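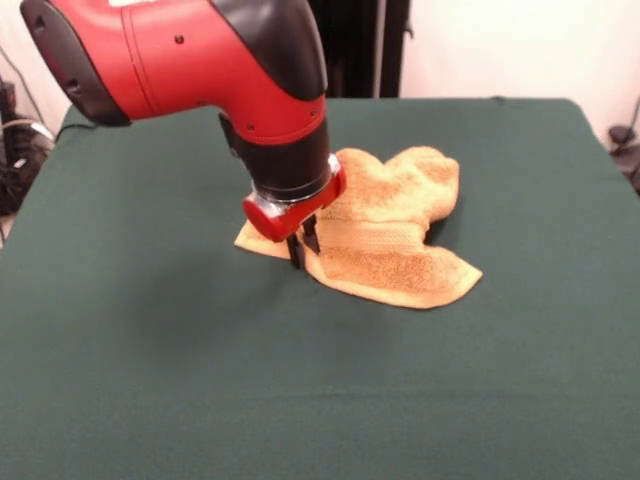

The red and black arm gripping a fold of a tan towel on the covered bench.

Planning the next equipment round at Trirkthorpe

The equipment plan for the coming financial year has now been lodged, and several colleagues have asked how the figures were arrived at. I have set out the reasoning on this blog in place of circulating another memorandum. The views are my own and do not bind the purchasing office.

Our work with cloth handling began with one arm and one bench. The proposal before the office is for a second bench, fitted out in the same way, so that towel folding and the sorting of small garments can proceed at the same time. At present Cherry Mae Cabrera and Danilo Salazar share the bench by the hour, and changing over between their tasks takes up a good part of each morning.

The arm itself is the largest item and has been dealt with in a separate capital request. I shall not repeat it. What follows concerns everything else, which in my experience is where a budget of this type goes astray.

Gripper fingers. The slim, flat pattern of finger has served us well on terry towelling, where the tip must get under a fold and close on it. Fingers wear, and they are occasionally bent against the table. I have allowed $150 a pair and asked for two spare pairs per bench. Xolani Pretorius argued for a wider finger with a rubber face, and his trial results on thin cotton were respectable. On towelling they were less so, and I have left the wider type for a later round.

Table covering. This line drew the most comment, perhaps because it looks like a domestic purchase. We have settled on dark green cloth, drawn tight over the top. A plain, dark surface makes a light-coloured towel easy to pick out, and cloth forgives a fingertip that comes down a little low. The covers do soil and should be replaced as a matter of routine. Two per bench has been entered.

Towels. Small hand towels in solid colours, bought in bulk. Milagros Umali has asked that we keep to towels with a woven border band, as the band handles differently from the looped pile and the programme ought to meet both. I agree, and the order has been specified accordingly.

Cabling and mounts. Quotations were sought from Memudska and from Ukness. The Memudska figure was $1,802, including clamps and delivery. Ukness came in lower but excluded the clamps, and once these were added there was little between them. I have recommended Memudska on the strength of its delivery terms. Marilou Estrella has pointed out that our last cable order was too short by one length, and the present order has been revised to suit the actual run from the wall to the bench.

Servicing. Taşdemir has offered an annual inspection at $1,000 for each arm. I was initially inclined to decline and do the work in house. Having reviewed the hours we spent on wrist adjustments last year, I have included it for both arms, with the option to withdraw after the first year.

I have not included a contingency line. The purchasing office does not accept them below a certain value, and it prefers that each item be priced honestly from the outset.

A decision is expected in January. Should the second bench be approved, the order for covers and towels will be placed first, as these can be put to use on the existing bench while the remainder is on its way. Colleagues who wish to comment on the finger specification should write to Xolani before the order is released.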